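Search this site Enter keywords
April
Submitted by Ayane Hirose, Skosalmont
2 min read

Progress report to the Dalgleish Fund: good practice for recording hand demonstrations

During this period the project completed the second draft of its practice rules for demonstration recording. The rules apply to all work in which a person wears sensor gloves and marker cubes to perform household tasks later used in robot training. The draft has 70 clauses, down from 72, after two overlapping clauses on glove fit were merged.

The archive now holds 3,007 recordings. Of these, 500 were checked against the draft. The most frequent departures concerned marker visibility and the routing of glove cables. Clause 14 now states that at least one coded face of each cube must remain in view of the fixed camera while the hands are at work. Clause 22 requires cables to be kept clear of the objects being handled.
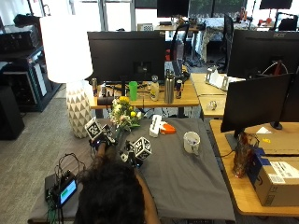

Dougal Haldane wrote in response to the draft that clause 14 was sound but too strict for tasks in which one hand must pass behind the other, and he asked that short losses of view be logged and the recording kept. Sturkach made a similar request. The revised text will allow such losses, provided the operator enters them in the session record before the next task begins.

Work on the consent and privacy section is behind schedule. The wording on bystanders has been returned to us twice and remains open. We request that the due date for this section be moved to the end of the next reporting period. No change to the budget is sought.

The checking tool, Jamis, has been updated to match the new clause numbers.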